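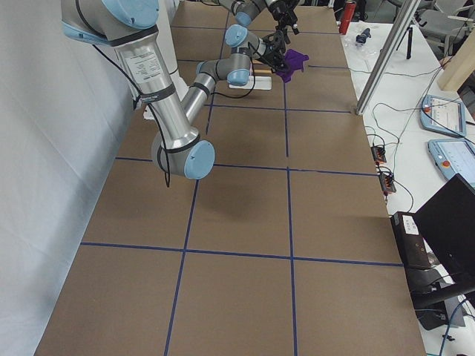
Two-arm cell during cloth handling, with the teach pendants on the side table.

Progress report: review of the Kusadum two-arm kit
Prepared by Hanna Tymoshchuk for Othmane Shehata
Period ending December

The kit from Hurkel is installed and both arms run from their own pendants. Ho-yin Chang finished the cabling and the emergency stop checks. We have logged 232 trials out of the 2,000 in the plan. The number is low because the first software release dropped the link between the arms, and Hurkel took longer than agreed to send the fix.

Work this period was on cloth. One arm holds the purple cloth over the table while the other comes in toward it with its gripper open. Of the 232 trials, 142 ended with a clean transfer. Most of the others failed when the second gripper closed on a single thin fold. Tsung-han Lai is trying a slower approach for the next set.

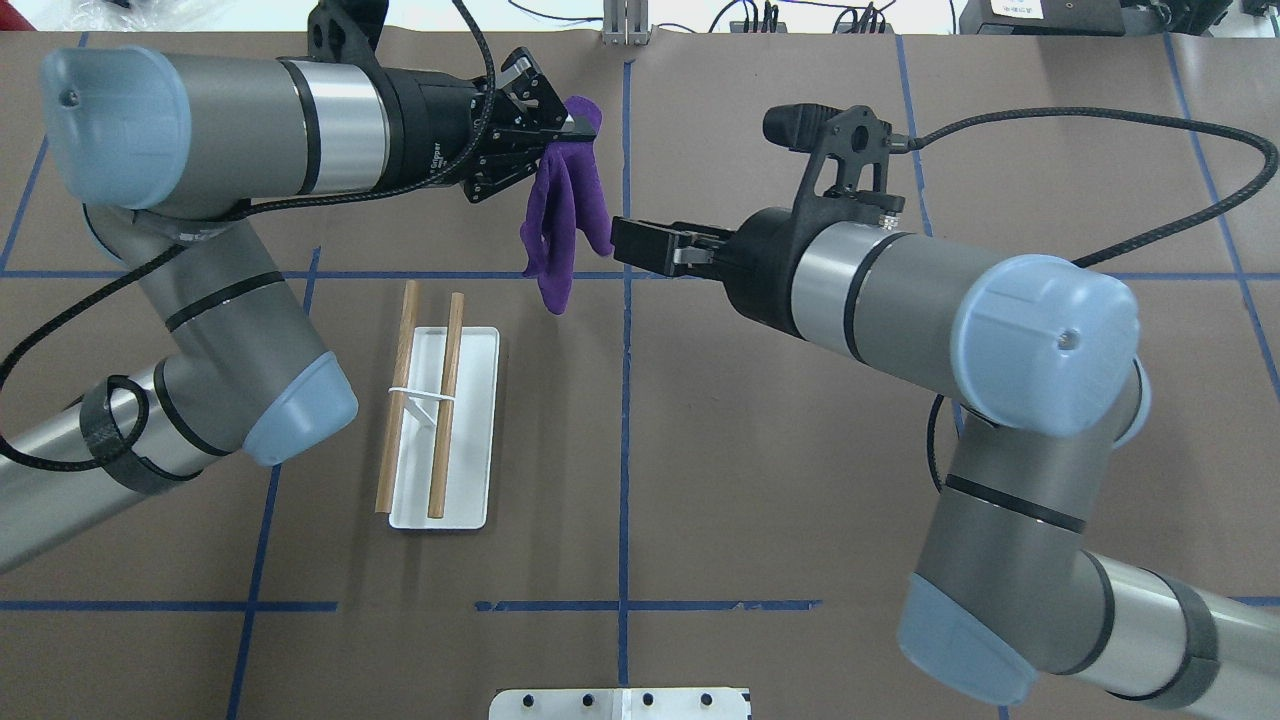
Table layout and wrist view

The table is marked off with blue tape so that start positions can be written down by cell. Iñaki Campos is checking the tape lines in the wrist view against the layout drawing. Strips laid by hand do not always line up where they cross, and we will re-lay any that are out before the next set of trials.

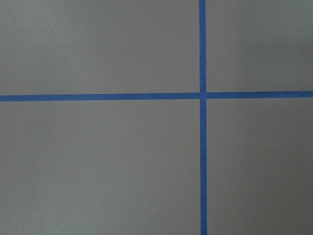 Wrist view of a tape crossing, no objects on the surface.

Next period: 100 trials at the slower approach speed, then a decision on whether to extend the loan or ask Minex for a quote. Hurkel still owes us the spare finger set and the revised manual.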